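Gripper day at Drevport: quick notes

Posted March 16, 2026

Writing this on the train so forgive the state of it. Went to the Tondville open day at their Drevport site, mostly to see the small arms and to get hands on the grippers before we order anything in April. Full write-up for the lab meeting later, this is the short one.

Getting there: bus from the station, 18 minutes, stops right by the gate. Sign in, badge, safety glasses, coffee (bad). Doors at half nine, talks in the big room upstairs. Skipped the first talk. Second one was mostly sales, bits on service contracts, slides apparently coming by email.

Downstairs was the useful part. Three benches, each with an arm you could drive yourself, and staff who let you get on with it. You book a slot, 30 minutes a go. I got two because someone dropped out.

Bench one, Gamden two-finger parallel gripper. Flat pads, soft rubber. Very smooth to close, very quiet. Good on boxes and on a flat plate. Less good on anything round, my tube turned in the pads twice out of six tries and once it came up leaning badly. Staff said harder pads are available, didn't have any out. Controller is a touch panel, menus three deep for something as simple as opening width. Hated it with gloves on.

Bench two, suction. Not for us. Moving on.

Bench three, Kekana. Fingers are wedge shaped with fine ridges down the inner edge, and this was the one I'd come for. Wrist camera looks down past the fingers so you get both tips in view the whole time you're driving. Took me a few minutes to stop overshooting. Once you trust the camera picture it's quick. Ten tries at picking a conical tube out of a rack, 10 good lifts, though two of those I'd call scruffy as the finger nudged the rack on the way in. Ridges seem to do the job on round plastic, no turning that I could see.

Things I didn't like about the Kekana. The fingers are bulky at the base, so with a full rack you'd be knocking the neighbours. We run full racks most days so that matters. Asked about a slimmer set, answer was "soon", no date. Dark fingers were fine on camera against a white bench, I'd want to see them over our black mats before saying more.

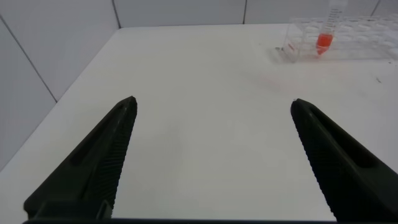
Clear racks are a pain as well. By eye no problem, on the wrist view you're half guessing where the holes are, and the automatic find-the-rack routine gave up on me twice. Went back to driving by hand. Worth asking if it copes better with a coloured rack, ours are mostly blue. Also the light over the bench was very even, ours isnt.

Controller on that one is a plain handheld with a stick and a speed dial. Slowest setting is properly slow. Cable is short. Stop button where your thumb already is, good.

Price: they wouldn't give one for the arm without a proper quote. Spare finger set was about 300 a pair, which stung a bit. Gamden pads much cheaper but you'd go through them faster I think.

Lunch was sandwiches, gone by quarter past twelve, so eat early if you go to the next one.

To do: ask Kekana for the finger drawings and the width at the base, ask Gamden for a loan of the hard pads, get a quote from Tondville for both with the same arm so we can compare like with like. And find out wether the handheld works with the Gamden, I forgot to ask.

Next open day is in April, same site, booking through the Tondville page.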